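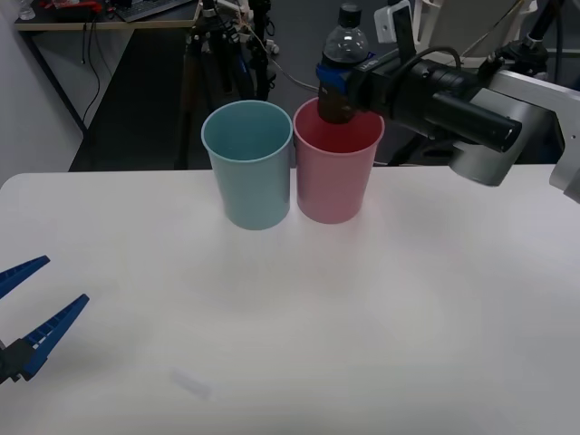 11/4/18
Sorting cell, student project, notebook 2

Goal for this session: get the bottle drop into the pink bin repeatable enough to freeze the waypoints before the Keltard round. Teal bin routine is on hold until pink is done.

Setup. Both bins at the center of the far edge, side by side. Right arm does the placing. Left arm parked with gripper open. Controller running the Stundik build from July with the new release timing patched in. Speed limited to 60 percent on all joints for the first block, then 55 after the first contact fault (see below).

Test object is the plastic bottle with the black screw cap, partly filled with the dark liquid. Do not swap it for an empty one to save time. The liquid moves the center of mass down and the empty bottle tips differently on release, so numbers taken with one don't carry over to the other. Grip is around the middle, bottle vertical. Last session's notes say to grip under the cap. Disregard that, the fingers ride up on the shoulder when the wrist rotates.

Waypoints as of the start:
P0 home
P1 above pick
P2 pick
P3 transit, high
P4 above pink bin
P5 inside opening, release height
P6 retract, straight up

P3 to P4 was a joint move. Changed to linear. The joint move swings the wrist outward on the way across and the cable over the gripper body gets pulled tight near the end of it. Linear is slower and leaves slack. Needs a proper cable guide eventually. The De Bruijn clips are too small for this cable, tried one, it popped off on the second cycle.

First block. Contact fault on P5, bottle base touched the bin rim on the way down. The bin had crept back from where it was taught. It is light and slides on this tabletop when anything brushes it. Put it back by eye, lowered speed to 55, reran. Fault again, same place. So the bin position was only part of it. Checked the tool offset in the config and found it still had the value for the short fingers. The arm has had the blue ones since July. Corrected offset, retaught P4 and P5 from scratch.

Second block, after reteach. No contact on entry. Release at P5 leaves the bottle leaning on the inside wall of the bin, which the rules allow (object must be fully released and supported by the bin, orientation not scored). Tried a lower P5 to get it standing. Fingers came too close to the rim for my taste and I went back to the previous height. Leaning is fine.

Release timing. Old sequence opened the fingers and started P6 on the same tick. The fingers are compliant and take a moment to let go of a round object, so the bottle was dragged up slightly before it dropped. Added a dwell between open and retract. Started at 2 seconds, clearly more than needed, left it there for today. Whoever runs the next block can bring it down in steps. Change the dwell only, leave the open command alone.

Gripper force. Reading at steady hold is 1464 raw counts. No idea yet what that is in newtons, the Wemura sheet gives a scale factor for the previous firmware only. Bottle wall flexes visibly at higher settings. Keep the limit where it is and log raw counts until we have a calibration.

Left arm. Only used as a static obstacle for now. Collision zone is set in the planner with the gripper open, because that is the widest case. If anyone closes it to get more room, update the zone too, otherwise the planner and the cell disagree. The handover routine is written but has not been run on hardware.

Network dropped once during the second block. Controller held position with the bottle gripped, as configured. Recovered without a restart. Log saved under today's run folder. Same symptom as the one written up in notebook 1, still no cause. Reseating the connector is the next thing to try.

Repeatability. Not claiming a figure yet. The cycles after the reteach looked consistent but the bin was nudged back by hand between several of them, so they don't count as a set.

To do
- fix bin positions: tape outline at minimum, preferably a printed locating ring for each bin
- rerun pink block without touching the bin, log every cycle
- reduce dwell
- copy corrected tool offset into the left arm config as well, check finger length first
- cable guide, larger than the De Bruijn clips
- teach teal bin P4 and P5. It stands slightly nearer to us than the pink one, do not mirror the pink points across
- ask for the scale factor for current firmware

Backup of the program taken before and after the offset change. Use the second one. The first is kept for comparison only and will fault at P5.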